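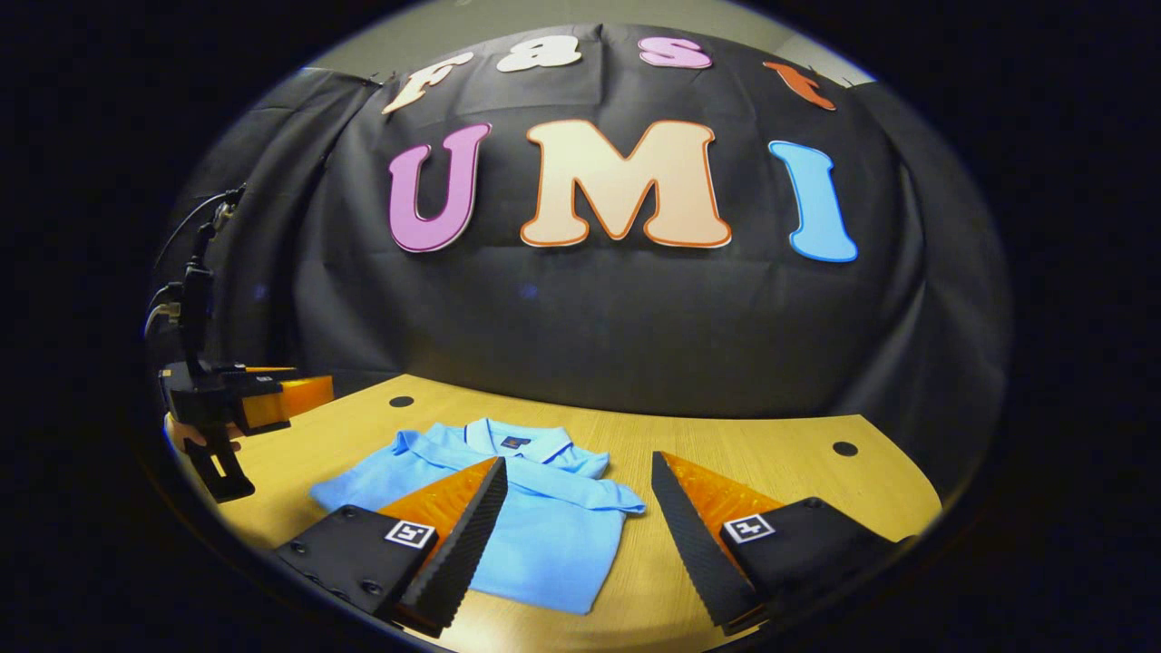 Cut-out letters on a black cloth backdrop.

Telma Cisternas answers the phone with her mouth full. "Toast," she says. "Give me a second." I give her a second, and then we talk for most of the morning, mainly about lettering, which I went in thinking was a pretty small subject.

She draws letters for a living. Shop windows, banners, menus, the odd gravestone. She learned from a sign painter called Elfriede Pichler, who had a shop in Altitz and didn't let her touch a brush until June of her first year. "I swept and I drew the letter S," Telma says. "I still have the pads. 2,769 of them. S's, I mean, not pads!"

I ask which letter gives her the most trouble now and she doesn't even wait for me to finish. "Still S. You can fake your way through an E. With an S, if the top is a hair too heavy the whole thing looks like it's about to fall on its face."

We get onto bubble letters, because I have a soft spot for them (I covered every school binder I owned) and I half expected her to be snobby. She isn't at all. "People think they're for kids. But you have to know where the bones are before you put the fat on. I do mine in pencil first, skinny, then I go around the outside. And then I leave the spacing alone overnight, because I always hate it at first."

Her biggest job so far was a wall for Pustetti, the bakery, 60 feet long and facing straight into the wind. She did it with Catríona Mulcahy, who she met at a evening class and still argues with about commas. They charged too little. "We went through 300 sheets of tracing paper and I ate my fee in almond rolls," she says — and she doesn't sound very sorry about it.

Does she ever use a computer? "For invoices." Then, after a bit, "Okay, and for big layouts. Catríona made me."

I wanted some advice for people at home with scissors and a stack of colored paper. She told me to cut the insides of the letters first, while there's still plenty of paper to hold on to, and to buy better scissors. Mine are from the kitchen drawer. She could tell, somehow.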